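Home Targets Turning systems Stands Spares Contact

Search this shop Search

Fastar 4 turning target unit, for club ranges up to 49 metres

The Fastar 4 is a turning target unit for small clubs which shoot pistol and gallery rifle. One unit holds four target frames and turns them all together, edge to face and back again. It is made by Macaraeg in Dinosbridge and we are selling it from our shop in Drallstead, where you can also see one working if you telephone first.

The turning is done by compressed air. Many clubs ask us if an electric motor would be more simple. We sold motor units before, and they are good indoors, but on an open range the damp came into the gearbox every winter. The air unit has fewer parts to look after. A small compressor is enough, and it can stand behind the firing point with the hose laid along the side wall.

The control box has programmes for the usual timed and rapid series, and there are 15 free places where you can save your own. The range officer starts each series with one button. The display is large and can be read in sunlight, but in heavy rain please use the cover. 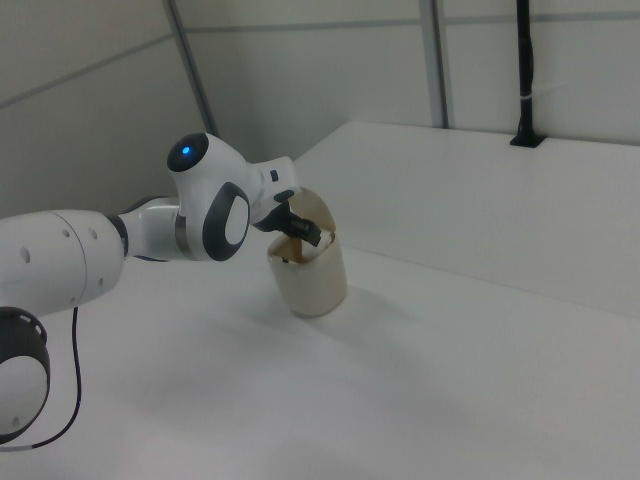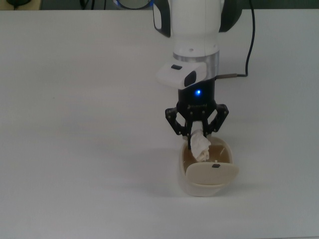
The frames accept standard card faces with a backing board. We advise to change the board after 300 shots, or earlier if the middle has become soft, for the reason that a soft board makes scoring difficult and the judges will complain. Boards are sold in packs, see Spares.

Installation takes two persons one morning. The base must be fixed on concrete or on heavy sleepers, and it must be level, otherwise the frames at the far end will stop a little late. Ignacio Barrientos can visit your range before you order and measure the distances. For questions about the control box please write to Jianguo Tian, who also makes the repairs.

Delivered with the unit: hose, control box, rain cover, fixing bolts and printed manual. The compressor is not included. Delivery time is normally four weeks, but in May it can be longer, when many clubs prepare for the summer matches.

Print this page
E-mail this page to a friend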